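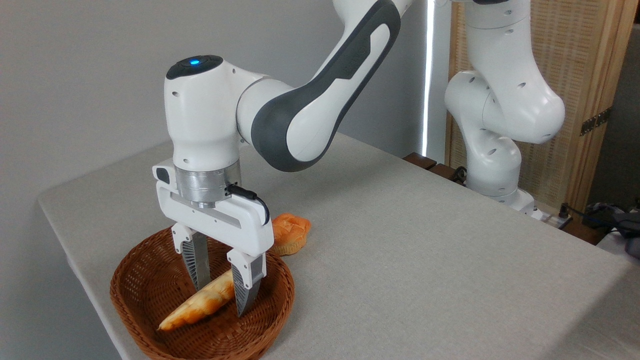 *Panier rond en osier sur une table nappée de gris clair.*

**Illau, le 28 octobre 2022** – La coopérative Lindumness ouvre en janvier un atelier-boutique consacré à la vannerie à Illau, dans l'ancienne graineterie Baker. Le local, fermé depuis le départ du dernier exploitant, comprend une surface de vente au rez-de-chaussée et une salle de travail à l'étage.

La coopérative réunit 11 vanniers installés dans le canton. Ils vendaient jusqu'ici leur production sur les marchés et par correspondance. Le bail signé avec la commune leur permet d'exposer toute l'année et de stocker l'osier au sec, dans la réserve qui donne sur la cour.

**Des stages pour débutants et confirmés**

Le programme du premier trimestre compte 12 stages d'une journée. Les débutants réaliseront une corbeille à fond rond. Les stagiaires confirmés pourront s'inscrire aux séances sur le panier à anse et sur le tressage ajouré. L'osier et le prêt des outils sont compris dans le tarif, fixé à 100 euros par personne. Le repas de midi reste à la charge des participants.

**Une oseraie replantée**

Lindumness a par ailleurs remis en culture la parcelle du Cai, en bordure de rivière, où 1069 boutures ont été plantées. La première coupe fournira une petite partie des brins utilisés à l'atelier. Le reste continuera d'être acheté à des producteurs de la région.

La boutique proposera des paniers de marché, des mannes à linge et des corbeilles à pain, ainsi qu'un service de réparation sur devis. Les pièces anciennes en osier ou en rotin sont acceptées, à l'exception des assises cannées.

**Informations pratiques**

Atelier-boutique Lindumness, ancienne graineterie Baker, Illau. Inscriptions aux stages à l'accueil de la mairie ou par courrier adressé à la coopérative. Visuels et dossier de presse sur demande.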